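Vodumik 桌面机械臂与齿轮夹爪:常见问题
最后更新:2026年8月31日

首页 装配说明 物料清单 固件 常见问题 更新记录

本页收集 Vodumik 在装配、接线、标定和日常使用中反复被问到的问题。默认读者已经看过装配说明,手边有一份物料清单。页面中的“旧版夹爪”指用连杆驱动的那一版,“现行夹爪”指用外露齿轮副驱动的那一版,两者的固件参数不通用。

一、总体

Vodumik 是什么

一台可以在家里或共享工坊里自己做出来的桌面机械臂,带一个双指夹爪和一个装在腕部的小型广角相机。结构件以打印件和板材为主,关节用总线舵机,控制板是 Fortin,上位机软件是 Hivero。设计目标是夹取轻、软、形状不规则的东西,例如枝条、花、叶片、线束和布料边角。它不适合搬重物,也不适合做需要高刚度的加工。

需要什么样的加工条件

一台普通的熔丝打印机、一套内六角扳手、一把带限力的电动螺丝刀、烙铁、万用表。底板可以用锯手工裁,也可以在工坊里用激光切割。主要开发工作在 Jelitz 共享工坊完成,夹具图纸按那里的台面孔距画,换到别的台面时需要自己改底板文件里的孔位参数。没有打印机的人可以只委托打印夹爪和腕部两组件,其余部分用型材替代,装配说明附录有对照表。

能不能只做夹爪,不做整条臂

可以。夹爪和腕部之间是一块独立的法兰板,法兰上的孔位是对称的,画一块转接板即可装到其他臂上。要注意夹爪舵机的线长是按本臂走线算的,装到别的臂上大多数情况下要加延长线。延长线用同规格线芯,接头放在不随腕部转动的一段上。

新旧两版夹爪怎么选

新做的一律做现行夹爪。旧版连杆夹爪的优点是零件少,缺点是开合末段传动比变化很大,指尖快合拢时力会突然上升,夹花梗这类东西容易压扁。现行夹爪用一大一小两级外露齿轮,全行程传动比固定,电流和指尖力之间的关系比较接近直线,标定起来省事。旧版文件仍保留在归档目录里,只修错误,不再加功能。

二、结构件与打印

用什么材料打印

臂身连杆和外壳用常见的聚酯类线材即可。夹爪底板和舵机座建议用更耐热的线材,舵机长时间堵转时外壳温度会上升,普通材料的螺孔会慢慢变松。齿轮单独讨论,见下一节。指垫用软质线材打印,或者用硅胶片裁。

层高和填充怎么设

物料清单每一行后面都写了建议值,切片工程文件里也已经填好。自己改的时候记住一点:承受弯矩的件,外壁数比填充率重要得多。把填充率加满而外壁仍然很薄,连杆在螺孔附近照样会裂。腕部法兰、夹爪底板和大臂根部这几个件不要减外壁。

打印方向可以换吗

夹爪底板必须平放打印,层间方向与螺栓轴线平行。立着打印时,底板在装舵机的缺口处会沿层剥开。其余件按工程文件里的朝向放,换朝向一般只影响外观和支撑量。

孔打出来偏小怎么办

先区分是所有孔都偏小,还是只有水平方向的孔偏小。所有孔都偏小,多数是挤出量偏大,先做挤出标定再重打。只有水平孔偏小,是桥接下垂,用铰刀或钻头手工扩一次即可。轴承座不要扩孔,宁可重打。轴承座一旦扩大,关节会有肉眼可见的晃动,后面的标定全部白做。

螺丝应该拧多紧

拧到垫圈不再转动后再带一点即可。打印件里的螺纹没有明显的“到底”手感,很容易拧过。会反复拆装的位置都预留了热压铜螺母的孔,建议装铜螺母。铜螺母压入时烙铁温度不要过高,压到与表面平齐就停,趁热用平面物体压住,等冷却后再松手。

舵盘和底板之间有缝,正常吗

不正常。舵盘应当与安装面完全贴合。常见原因有:舵盘凸台没有进到沉孔里;沉孔底部有支撑残料;螺丝过长,顶到了舵机壳体。先拆下来看沉孔,再量螺丝。

三、齿轮与夹爪

齿轮能不能打印

大小齿轮都可以打印,工程文件给的就是打印版。打印齿轮的齿面粗糙,前期磨合会掉粉,属于正常现象。磨合期间不要加油,粉末混油后会变成研磨膏,把齿顶磨圆。跑完磨合程序后用干刷清理,再在齿面上抹极薄一层干性润滑剂。

打印齿轮的寿命如何

在工坊的耐久测试里,打印齿轮跑到 4000 次开合后齿隙明显变大,但没有断齿。测试时夹的是软质泡沫块,力限设在默认值。夹硬物或者力限调高后寿命会短,短多少没有系统测过。齿隙变大的表现是指尖在空载时能用手推动一小段,夹持位置的重复性变差。出现这种情况直接换一对齿轮,大小齿轮要一起换。

齿轮中心距怎么调

夹爪底板上小齿轮一侧的轴孔是长孔。先把大齿轮的螺栓锁紧,小齿轮的螺栓拧到能滑动但不自由的程度,在两轮之间夹一张普通打印纸,推紧后锁死小齿轮螺栓,再转动齿轮把纸带出来。带出来的纸应当有清晰的齿痕,没有破。纸破了说明过紧,齿痕很浅说明过松。调好后手动把夹爪从全开转到全闭,全程阻力应当均匀。某一角度特别紧,一般是齿轮偏心,换一个角度重新啮合试一次,仍然紧就重打。

齿轮为什么不加罩

加过一版罩子。罩子会挡住腕部相机视野的一角,也会在夹取枝叶时把细枝卡在罩口。现行版本保持外露,代价是操作时手要离开啮合区,头发、挂绳和袖口也要管好。在共享工坊里使用时,调试人员以外的人应当站在臂的工作半径之外。

指尖对不齐

先看机械,再看软件。把夹爪断电,手动合拢,如果此时两指尖已经错开,松开指根螺丝,用一块平直的垫片夹在两指之间,合拢后再拧紧。断电时对齐而上电后错开,是零位写错了,重新执行夹爪归零。归零时指间不要有任何东西。 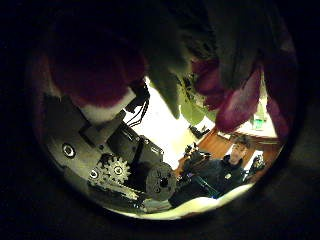 归零完成后,做一次低力限的夹持检查再进入正常使用。把力限设为最低一档,让夹爪合到软质试块上,观察电流曲线是否在接触后平稳上升。曲线在接触前就有起伏,说明齿轮啮合或指根有摩擦点,回到上面的中心距调整。曲线在接触后出现锯齿,多数是指垫打滑或舵机固件里的积分项过大。前者换指垫,后者在 Hivero 的夹爪页里把积分项往下调一档再试。

夹花瓣、叶片这类很软的东西,力限怎么定

从最低一档开始,每次升一档,夹住后让腕部缓慢转动,看物体有没有在指间滑移。刚好不滑的那一档再加一档,就是工作值。不要一次把值调高再往下降,软质植物组织压伤后表面会变滑,后面测出来的值会偏大。每换一种材料重新测一遍。花梗与花瓣应当分开建参数组,两者合适的力限差得很远。

指垫用哪一种

平面指垫适合叶片和布边,带浅槽的指垫适合枝条和线束。浅槽方向与指长方向垂直的那种对细枝效果好,平行的那种适合沿夹持方向插入的动作。指垫背面用双面胶固定即可,不要用瞬干胶,指垫是消耗件。

指尖够不到密集枝叶中间的目标

标准指长是按桌面平放物体设计的。枝叶密集时可以换加长指,文件在同一目录。换加长指后必须同时修改工具坐标系中的指尖偏移,并把力限下调,加长后同样的舵机电流对应的指尖力变小,但侧向挠度变大,力限过高时两指会向外张成八字形。接近路径尽量沿枝条生长方向,从侧面横穿容易把外围的叶子带进齿轮。

叶子或细枝卷进齿轮怎么处理

立即断开舵机电源,保留控制板供电,以便记录当前编码器位置。然后手动反转大齿轮退出异物。不要用软件命令强行张开。退出后检查齿根有没有残留纤维,残留纤维会把中心距顶大,听起来像规律的咔嗒声。清理完再执行一次归零。

四、电气与接线

电源怎么选

整机使用 12 V 直流电源,额定电流按全部舵机同时启动估算,物料清单给出了推荐规格。不要用标称电流刚好够的电源。舵机同时启动时电压跌落会让总线上的设备重启,表现为臂在动作开始的瞬间突然失力。用示波器看不到时,可以在 Hivero 里打开欠压记录,跌落会留下时间戳。

Fortin 控制板可以换成别的板吗

可以,但需要自己写总线驱动层。Fortin 上有半双工收发、舵机电源开关和急停输入,换板后这几项都要外接。固件仓库中与硬件有关的部分集中在一个目录,改动范围不大。外接急停必须切断舵机电源的正极,只给软件发一个信号的做法不接受,提交此类改动不会合并。

总线舵机上电后有一个不响应

按顺序检查:接头是否插到底;该舵机的编号是否与另一个重复;波特率是否一致。新舵机出厂编号往往相同,装配前应当逐个单独接上,写入编号后贴标签。已经装进臂里的,可以把它前后两级的接头拔开,让它单独挂在总线上再写。

腕部的线总是被扯

腕部线束需要留一个下垂的弧,弧的长度以腕部转到两端极限时都不绷紧为准。线束在法兰侧和前臂侧各扎一道,中间不要扎。两道之间如果再加扎带,弯折会集中在扎带边缘,线芯在那里断得最快。走线弧还要避开齿轮一侧,装配说明里把线束引到夹爪座上方,就是为了让它离啮合区远一些。相机线与舵机线在弧段可以并行,到前臂后分开走。

相机线要不要屏蔽

建议用带屏蔽的短线,屏蔽层在控制箱一侧单端接地。用普通线时,舵机大电流动作期间可能丢帧。判断方法很简单:臂静止时帧率稳定,动作时掉帧,静止后又恢复,基本就是线的问题。换线之前可以先试着把相机线与舵机线拉开距离,看有无改善。

急停按钮放在哪里

放在操作者站立位置伸手可及处,并且不在臂的工作半径以内。在共享工坊里要再放一个在台面的对侧,两个按钮的常闭触点串联。每次使用前各按一次,确认舵机失力。臂失力后会下垂,按之前先用手托住前臂。

接地怎么做

底板是金属的,底板接电源保护地。底板是木板或塑料板的,控制箱外壳接保护地,臂身不用接。冬天干燥时从椅子上站起来碰臂,偶尔会导致总线通信出错,控制箱外壳接地后此类问题基本消失。

五、腕部相机

相机为什么用广角

夹爪离目标很近时,普通镜头只能看到目标的一小块,看不到手指和周围的障碍。广角镜头可以同时包含指尖、目标和一部分背景,代价是边缘畸变大,画面四角有暗区。软件内所有几何计算都在去畸变后的数据上进行,原始画面只用于显示和存档。

镜头装歪了怎么办

相机座上有两颗定位销,装到底就不会歪。如果销孔因打印误差装不进去,把销孔轻轻扩开,不要把销剪掉。剪掉之后每次拆装镜头朝向都会变,需要重新做手眼标定。

画面里有很大一块被夹爪占住

设计如此。夹爪座、齿轮和相机的相对位置固定,被遮住的区域也固定。Hivero 里可以设置一个静态遮罩,让检测程序忽略这一块。遮罩应当在夹爪全开和全闭时各采一次再合并。只采一个状态的话,另一状态下手指会被识别成目标。

背光时目标全黑,或者背景全白

窗户或灯在目标后面时,自动曝光会在两种结果之间来回跳。建议关掉自动曝光,按指尖附近的亮度手动定一个值,允许背景过曝。半透明的叶片在背光下颜色会变浅变黄,与正面受光时差别很大,基于颜色阈值的检测在这里不可靠。可以在腕部加一圈小灯补光,供电从控制板取,不要从舵机总线取。

近处的东西是糊的

镜头是定焦的,出厂焦点通常偏远。把锁环松开,在指尖位置放一张印有细线的纸,转动镜头到细线最清楚,再锁紧。调完之后镜头内参会变,必须重做内参标定。焦点不必正好落在指尖,略微靠外一点,接近过程中看得更稳。贴到镜头前面的物体无论怎样都会模糊,检测程序要按尺寸和清晰度两项过滤。

画面里会拍到人,怎么处理

腕部相机的朝向随臂变化,桌边的人和房间都可能进入画面。在共享工坊里录像之前,先征得在场人员同意。Hivero 默认只把画面保存在本机,不上传。公开数据之前自己过一遍,不需要的片段删掉。

六、标定

标定的顺序

先关节零位,再夹爪归零,然后相机内参,最后手眼标定。顺序颠倒会导致后面的结果建立在错误的前提上。任何一步重做,其后的步骤都要重做。

关节零位怎么找

各关节上有零位刻线,把刻线对齐后写入即可。刻线的精度取决于打印,写入之后用标定杆检查一次。标定杆插不进去时,在软件里微调偏置,直到能够无阻力地插入。不要靠用力掰臂来让它插进去。

手眼标定误差多大算合格

软件会给出重投影误差和末端位置误差两项,以末端位置误差为准。抓取较大的目标时,误差在 5 毫米以内就够用,夹持动作本身会把目标推到中间。抓单根细枝时应当更小,办法是增加标定姿态,并且让姿态在旋转方向上分散开。只做平移、不做旋转的标定数据,数值看起来可能很好,换一个腕部角度后就偏得很厉害。

标定板贴在哪里

贴在平整的硬板上,硬板固定在台面上。直接把纸铺在台面上会有翘边。标定板表面不要覆亮膜,顶灯反光会让角点检测失败。广角镜头的内参标定要把标定板移到画面边缘附近采几组,只在中间采,边缘的畸变估计会很差。

多久重新标定一次

没有固定周期。撞过、拆过腕部、换过指、换过相机或动过镜头,都要重做对应的步骤。平时在台面上固定一个参考点,开机后让指尖去碰一下,偏了再标。

七、Hivero 软件

支持哪些系统

桌面版在常见的 Linux 发行版上开发和测试。其他系统可以运行界面,但总线延迟没有验证过,不建议用来做闭环控制。

控制频率能设多高

受总线带宽限制。舵机挂得越多,每个循环要传的数据越多。软件启动时会测量一次总线往返时间,给出建议的上限,手动设得比建议值高会出现指令堆积,臂的动作会滞后并带有抖动。需要更快响应时,先把不需要的状态回读关掉。

夹爪力限在哪里设

夹爪页的“参数组”。每组包含力限、闭合速度、接触判定阈值和松开行程。参数组可以导出为文本文件,在不同的臂之间共享时只能作为起点,齿轮的摩擦各不相同,要按第三节的办法复核。

日志占满了磁盘

默认日志保留 2000 条事件,超过后覆盖最早的。占空间的一般是录像。在存储页里设置上限,或者把录像目录指到另一块盘。不要在臂运行时拔掉录像盘,写入阻塞会拖慢主循环,旧版本软件里还会造成看门狗触发。

遥操作时动作方向和手感相反

检查参考坐标系选的是底座还是工具。看着腕部画面操作时选工具坐标系,站在旁边看着臂操作时选底座坐标系。混用时腕部一旦转过去,左右就会反。切换坐标系前先松开操纵杆,软件会拒绝在有输入时切换。

能不能接自己的程序

可以,通过本地套接字收发文本消息,格式见固件页。外部程序发来的位置指令同样受软件限位和速度上限约束,无法绕过。外部程序断开后,臂会在当前位置保持,夹爪保持当前力限。希望断开后自动松开的,在参数组里打开对应选项,打开之前想清楚手里的东西掉下去会怎样。

八、故障现象速查

上电后所有舵机无力:急停未复位,或者舵机电源开关没有被固件打开。看控制板上的电源指示。

上电后某个关节猛地转一下:零位写入时多转了一圈。断电,手动转回,重新写零位。

夹爪合拢后缓慢松开:过热保护降低了电流。降低力限,或者改用间歇保持。

夹爪有规律的咔嗒声:齿间有异物,或者某一齿缺损。拆下看。

夹爪无规律的咔嗒声:紧固螺栓松动。重新拧紧后在螺纹上加一点可拆型螺纹胶。

指尖在目标旁边停住不合:接触判定阈值过低,把齿轮摩擦当成了接触。先调机械,再调阈值。

画面偶尔花屏:相机接头松动或线芯半断。弯动走线弧的两端,看花屏是否重现。

臂在伸直附近抖动:接近奇异位形。修改路径,让肘部保持一点弯曲。

臂停下后来回小幅摆动:底板没有固定牢,或者桌子本身在晃。用夹具夹住底板再看。

九、维护与安全

日常维护做什么

使用前检查急停、线束弧和夹爪螺栓。使用后用干刷清理齿轮和指垫。夹过植物之后,指垫用微湿的布擦一遍再晾干,汁液干结以后会改变摩擦。花粉和碎叶容易积在夹爪底板的缺口里,用气吹清掉,气吹时不要对着轴承。

植物浇过水,可以直接夹吗

尽量等表面的水干了再夹。夹爪舵机没有防水,齿轮轴上的水会沿着螺栓进到舵盘后面。非夹不可的,在舵机座上方贴一片软膜挡水,软膜边缘离开齿轮。

运行时可以离开吗

不可以。臂上没有碰撞检测,电流限制只能降低后果。人离开时按下急停,或者让软件进入停放姿态后断开舵机电源。

共享工坊要注意什么

在台面上贴出工作半径,旁边写明急停的位置。电源插排单独一路,不要和电动工具共用。离场时把臂收到停放姿态并拔掉电源插头。公用的计算机上不要保存其他人的录像。

十、文件与改动

可以商用吗

结构文件和固件的许可分开写在各自的目录里,以目录中的许可文本为准。简单地说,改动后的结构文件需要以同样的许可公开,Hivero 的外部接口程序不受此约束。

怎样报告问题

附上夹爪版本、固件版本、供电方式和日志片段。机械问题附上零件的打印方向和材料。只写“不动了”的报告会被要求补充后再处理。报告里涉及标定的,把标定输出文件原样附上,不要截取。

旧版夹爪的人要升级,哪些零件能留用

舵机、舵盘、相机座和指垫可以留用。夹爪底板、指根件和齿轮需要重做。相机座可以留用,但安装位置向外移了,手眼标定必须重做,静态遮罩也要重新采集。升级后先刷固件再上电,旧参数写到现行夹爪上时,闭合方向是反的。

相关页面:装配说明 物料清单 固件与参数 更新记录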